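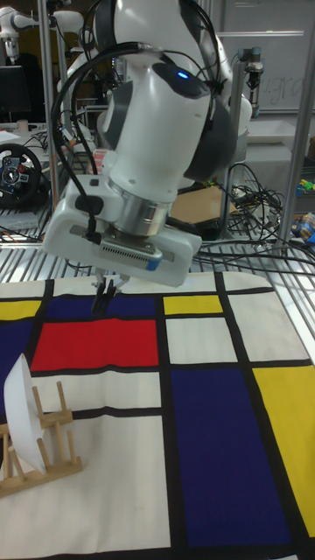
Fingers closed above the cloth, plate in the rack.

Section 4: Teaching the plate task by hand and by remote

Read Section 3 first. If you have skipped Section 3, welcome to the majority, and please go back for the part about the stop button.

4.1 Before you start

1. Spread the cloth and smooth it down. Wrinkles near the far edge are tolerable. Wrinkles under the rack will tip the plate, and you will blame the software.
2. Stand the rack in a near corner of the cloth and put one plate in it. One. Ambition comes in Section 6.
3. Check that the cables along the arm have enough slack for a full turn of the wrist.
4. In Plullar, open a new task and name it. "test2_final_new" is a name in the legal sense only.

CAUTION: Keep your free hand off the rack while the arm is live. The fingers can't tell a rim from a thumb.

4.2 Guiding the arm by hand

5. Choose Free Drive and wait for the tone. The arm will now go where you push it, including places you didn't mean.
6. Hold it above the wrist and lead it slowly towards the plate. Pushing on the gripper body bends your readings and, in time, the gripper.
7. Stop with the fingers 40 mm above the rim and press Mark. Open them, lower, close, and press Mark again.
8. Lift straight up before moving sideways. Plates leave a rack vertically or in pieces.

Note: Recording stops by itself after 200 seconds. If you need longer than that to pick up a plate, have a cup of tea and start afresh.

4.3 Working by remote

9. Return the arm to its rest position, then switch to Remote. The Peno hand unit buzzes once when it has control and twice when it hasn't.
10. Set the speed to Low. You'll want Medium by the third go. You'll be wrong until the tenth.
11. Repeat steps 7 and 8 from the hand unit. Record 19 good runs, moving the rack slightly between them.
12. Delete any run in which you hesitated, swore at length or dropped the plate. The robot copies dithering faithfully.

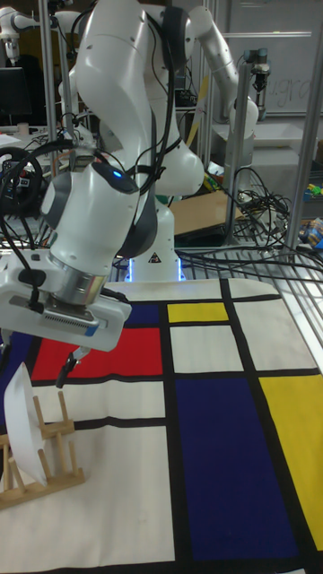 Can I mix hand-guided and remote runs in the same task?
Keep them in separate folders and train on one kind at a time. Plullar will accept a mixture without complaint, and the arm will then approach the plate like two people sharing a steering wheel.

Section 5: Playing back your runs

We use cookies to remember your settings. Accept / Manage choices

Comments (3)

Wróbel
Step 8 should be in red. We're down to our last plate at Paltstead.

Renata Mansilla
Is the 200 seconds fixed? Mine cut out at 147.

Wróbel
Check the battery in the hand unit. Mine did the same in February until I charged it.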